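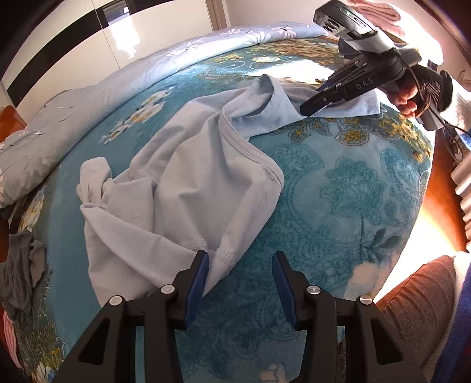 Left wrist view, T-shirt task. Left fingers open at the near corner, right gripper already on the cloth. Label on this moment: BOTH_HOLD.

Ticket 1214
Project: Shakya, household cloth set
Component: Plilance auto-labeler, grasp events
Recorder: Proketti, two-hand mode
Reported from: Sedau
Priority: Normal (reporter asked for High)
Status: Reopened

Reporter, 9:12 am
The labeler is calling a grasp on the left hand before there is one. Look at the still. The left fingers are wide apart, the shirt hem hangs down between them, and the only thing holding any fabric is the other gripper. The label track says both hands are holding. If a policy learns from this it will learn that "holding" includes having your fingers open next to a shirt.

I went through 10 episodes of the T-shirt task by hand this morning and the left grasp starts early in every one I'd call a normal pickup. The right hand looks fine as far as I can tell from the left view, which is not a great way to judge it. Same operator instructions as always: pick up one corner with the right, pull it out a little, then go in with the left.

I don't want to hear that it averages out over the full set. It's early every time, so there is nothing on the other side to average it with.

Plilance support, 9:40 am
Thanks for the report. Early grasp events in bright rooms are a known limitation. Strong window light on the cloth can confuse the contact estimate. Could you close the blinds, record a few new episodes and tell us if the issue persists?

Reporter, 9:58 am
I can, but I doubt it. The bright part of the bed is over on the right. The left pad and the corner it's going for are nowhere near the washed-out patch. If light were the trouble I'd expect the labels to be bad on the side where the light is.

Also, "confuse" in which direction? I could believe noise. I have trouble believing that sunshine makes a labeler early on one hand, by a similar amount, all morning.

Reporter, 11:05 am
Blinds closed, lamp on, same bed, same shirt. Recorded 3 episodes. Left grasp early in all of them. Uploaded to the Shakya review folder next to the first batch. Please cross light off the list.

Plilance support, 11:31 am
Understood. Looking at your footage, the blanket has a strong floral pattern in colors fairly close to the shirt. Segmentation can merge a light blue garment with a teal background. We suggest a plain sheet in a contrasting color for cloth tasks.

Reporter, 11:50 am
This one I find more believable, and I still don't buy it as the cause. The blanket is busy, agreed. But the whole point of the Shakya set is that people's beds have blankets on them. If the labeler only works on a plain sheet then the data sheet should say so, and it currently says "everyday home surfaces."

Before I strip a bed, a question. Does the grasp event come from the picture at all? Your release notes talk about "fused contact," which could mean anything. If it comes from the finger width signal, the blanket has nothing to do with it and neither did the sunlight, and I've spent a morning on curtains.

Plilance support, 1:15 pm
Checked with the labeling team. Grasp events use finger width first. The image is used to confirm. When the two disagree, width wins.

Reporter, 1:22 pm
Then please read your last two replies again with that in mind.

So the label is coming from width. In the still the fingers are visibly apart with a big gap. Either the width value is wrong at that moment, or it is right and belongs to a different moment. I'm going to check both here.

Reporter, 2:45 pm
What I did, in case it helps whoever gets this next:

Opened the raw Proketti file for one episode and plotted left width against the left video, stepping through it one frame at a time. The fingers start to close in the width plot clearly before they start to close in the video. Shape of the curve is fine. It opens when it should open and bottoms out at a sensible value with fabric between the pads. It's just ahead.

Moved the left hand over an empty part of the blanket and did a few fast open-close squeezes, no cloth. Same lead. That takes the shirt, the fabric thickness and the segmentation out of it.

Did the same squeezes with the right. Width and video line up as well as I can see by eye.

Power-cycled the left. No change.

Swapped the two data cables at the recorder. The lead moved to the right hand. Swapped them back and it returned to the left.

I'd like someone to try hard to talk me out of it, but that says input 2 on the recorder, or whatever Proketti does with input 2. The gripper looks innocent. So does the cable, unless I've mixed something up, because the cables stayed on their own grippers and only changed sockets.

Plilance support, 3:20 pm
That is very helpful. This does look like a recorder timing offset. As the labeler is behaving as designed we propose closing this ticket. You may want to apply a fixed delay to the left width channel before labeling.

Status changed to: Resolved (not a labeler issue)

Reporter, 3:34 pm
Status changed to: Reopened

Two objections.

First, the labeler had a picture of open fingers and a width value saying closed, and it wrote BOTH_HOLD with a confidence I would describe as cheerful. You told me the image is there to confirm. What did it confirm? If width always wins then the image check does nothing, and I'd prefer a flag that says "these two don't agree, have a human look." That would have caught this on the first episode.

Second, a fixed delay only works if the offset is fixed. I've looked at a handful of episodes from one session. I have no idea if it drifts over a long recording, or resets when the app restarts, or was different last week. Shifting a whole channel on a guess is how you get a data set that's wrong in a way that's harder to see.

Plilance support, 4:02 pm
Fair point on the flag. Logged as a feature request and linked here. We can't promise a release for it.

Regarding drift: do you have a long recording we could look at?

Reporter, 4:10 pm
Recording one now. Squeezes at the start, regular T-shirt work in between, squeezes again at the end, then an app restart and more squeezes. If the lead is the same in all of them I'll consider a delay. If it isn't, every two-hand episode recorded through that input goes in the hold pile until Proketti has an answer.

In the meantime at Sedau:
– No two-hand cloth episodes go to training from this recorder.
– Video is kept. The video is good, only the left width timing is bad.
– Every session starts and ends with open-close squeezes on both hands, clear of the cloth, fingers in view. We should have been doing that already.
– Blinds back open, blanket stays on.

Reporter, 5:26 pm
Long recording uploaded. Start and end squeezes show the same lead. After the app restart it is still there but smaller. So it's fixed within a session, going by one session, and then different in the next one. A single delay number for the whole set is out.

Opened a separate report with Proketti and pasted in the socket swap. Their automatic reply asks if I have tried different lighting.

Leaving this open for the disagreement flag. Please don't close it when the recorder gets fixed.

Plilance support, 5:41 pm
Status changed to: Open, waiting on third party
Feature request stays linked. Will check the new upload against our own alignment tool tomorrow morning and post the plots for both inputs here.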